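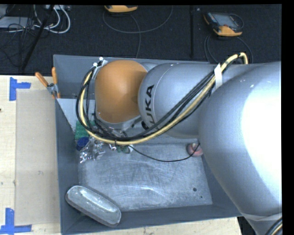
About our school

By Saranya Hegde, July
Shares: 6 | Comments: 2

Asine is a small language school for adults. We teach English and Spanish to people who work during the day and have only the evening for learning. Our rooms are on the second floor of the old Salazar building, over the shoe repair shop, and the entrance is from the side street. Many new students go first to the big front door and find it closed. Please walk past the bicycles and ring the upper bell.

The school was started by Mircea Husar, who came to this city as an adult and learned English from bus advertisements and from his neighbors. In the beginning he taught at his own kitchen table. When the group became too big for the kitchen, he rented one room, and after two years a second one. He is still our director and he still teaches the beginners on Wednesday evening. He says that the beginners' class is the hardest to teach, and he does not want to give it to another person.

How we teach

In our lessons the students speak from the first evening. We do use a textbook, but we use it mostly for homework. In class we practice the situations that our students bring to us: calling the dentist, explaining to the landlord that the heating makes a noise, writing to the teacher of a child, asking for a day off. If you have a letter you do not understand, bring it. We have spent whole lessons on one letter from an insurance company, and these were good lessons.

We correct mistakes, but not every mistake at once. The teacher writes down what she hears and comes back to it in the last part of the lesson. Some students would like to be corrected after each word, and they tell us so. We talk about it with them and usually we find a middle way.

Groups are small. For conversation we take six students at most, and for the grammar course a few more. Every new student has a short talk with a teacher before the first lesson, so that we can choose the right level together. There is no written test. If the level is wrong after all, you can change the group in the first month and you do not pay again.

The teachers

Wilson Cáceres teaches Spanish at all levels. Before he came to us he worked for a long time in radio, and he uses many recordings in his classes. He is also responsible for the reading evening, where the students read one short story aloud and then argue about it.

Riaan Mthembu teaches English for work. His students write job applications, prepare for interviews and learn how to speak on the telephone, which is difficult for almost everybody. He keeps a list of words that we all pronounce wrong, teachers included, and it hangs next to the coffee machine.

Ardalan Ghasemi teaches the intermediate English groups and takes care of our library. The library has now 1,336 books, most of them given by former students. You may take books home for as long as you need them. We only ask that you write the title in the green notebook.

I teach pronunciation and I also answer the mail, so if you write to us, the reply will probably come from me. English is not my first language either. I learned it as a grown woman, and I remember well how tired one can be after a day of listening.

Fees and practical things

You pay by the month and can stop at the end of any month. Students who have lost their work pay half, and we do not ask for papers to prove it. Lessons begin at 6:30 in the evening. If you come late from work, come in quietly and sit down; you do not need to apologize.

Children may wait in the library when there is no other solution, but please tell us the day before. We have some picture books and a box of crayons there. Unfortunately the building has no elevator. For people who cannot use the stairs we have an agreement with the Zoltent café across the street, and the conversation group can meet there in the back room.

New groups start every second month. To ask for a place, call in the afternoon or come by before the lessons and ask for Saranya.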